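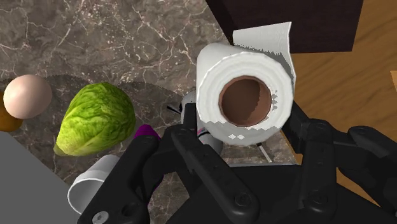
*Fig. 1. Paper towels, standing on end on a marble counter.*

## Part 3: Cleaning and resealing your stone counter

Okay, so you've got your Vestow sealer kit open and you've read the safety card (please read the safety card). I've been resealing counters with this stuff since before it came in the squeeze bottle, and I wrote this part of the guide the way I'd talk you through it on the phone.

You'll need the bottle of Vestow, the Lesero stone cleaner, the gray applicator pad, a pair of gloves and a full roll of paper towels. Get plain white ones! Printed towels can leave dye behind when they're damp with sealer, and I've spent an entire Saturday getting little blue flowers out of a pale counter.

### Before you start

1. Do the water test. Drip a spoonful of water on the stone near the sink and leave it for 5 minutes. If the spot goes dark, the old seal is worn out and you should carry on. If the water just sits there in a bead, put the kit away and try again in December or whenever you next think of it.
2. Clear everything off. I mean all of it, fruit and eggs included, plus whatever the kids have parked there.
3. Open a window and turn off any pilot lights or burners nearby.
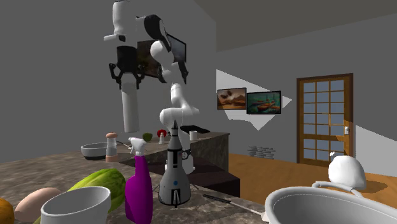
*Fig. 2. Kitchen counter before clearing.*

### Cleaning

4. Spray the Lesero on a small section and wipe it with a folded towel. Work from the back wall toward you so you aren't leaning in what you just cleaned.
5. Rinse with plain water, twice. Soap film is the number one reason people write in to say the sealer went cloudy.
6. Let the stone dry overnight. I know, I know. It looks dry after lunch, but it's still holding water down in the veins.

> **Caution:** No vinegar, no lemon, no bathroom spray. Acid eats marble and leaves dull spots that a sealer won't hide.

### Sealing

7. Put your gloves on and shake the bottle.
8. Pour a puddle the size of a pancake onto the stone and spread it with the pad in slow, overlapping circles. Keep the surface wet while it soaks in.
9. After 5 minutes, wipe up every bit that's left with clean towels. Swap to a fresh one as soon as it starts to drag.
10. Wait 90 minutes and do a second coat the same way.

> **Note:** If you missed a patch and it dried sticky, dab on a little fresh sealer, let it loosen up, and buff. Bindu Sastry on our help line taught me that one, and it has saved me more than once.

### Afterward

Keep the counter dry until the next day, and use cutting boards and coasters for the first week. Lay the used towels flat outside to dry before they go in the trash. Don't wad them up in a bin, they can heat up in there!

If you have the polished Shakya stone, skip step 10, one coat is plenty. Refill pads are part number 669, and they fit the older Keduter handle too if you still have one in the drawer.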